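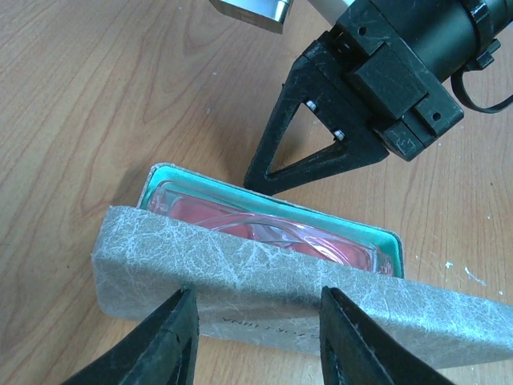

How to get a newspaper subscription onto your Drumard reader

The Drumard can pick up a daily paper by itself overnight, but the setup is split between the Savolainen newsstand website and the reader. Do the website part first. These steps are for software version 6 or later.

1. Create a newsstand account

Go to the newsstand on a computer and sign up with the same email address you used to register the reader. If the two addresses don't match, the paper will show as paid for but never arrive. Readers bought secondhand have to be released by the previous owner before you can register them.

2. Choose an edition

Most titles come in two versions. The full edition has everything in the morning paper except the classifieds and some of the charts. The digest is shorter and has no pictures. Ulla Lindqvist, who tested both for us in June, kept the digest for weekdays because it opened faster.
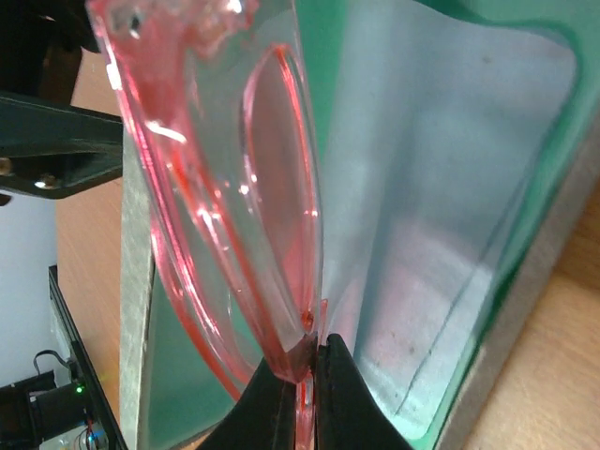 Clear plastic with a pink tint, held upright.

3. Set the delivery time

On the reader, open Settings – Periodicals – Delivery. The default is 6 a.m. Leave wireless on overnight and keep the battery above 36 percent, or the download will be skipped until you plug in.

If you use a Wileck router, turn off its night mode. It drops idle devices and the reader doesn't reconnect.

4. Decide how long to keep back issues

Old issues are deleted after 9 days. To save one, open it, press Menu and pick Keep Issue. Kept issues can be moved to a memory card, but single articles can't.

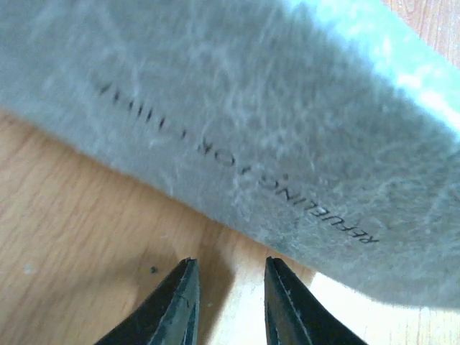
Gray felt-like material with small black lettering, including the word "REFUELING."

5. Canceling

Cancel on the website. Removing the title from the reader only hides it, and you will still be billed. Trials have to be canceled 2 days before they end.

If an issue is missing, choose Check for New Items before you contact support. Subscriptions bought through Ement are handled by Ement, including refunds.

Written by Ville Ojala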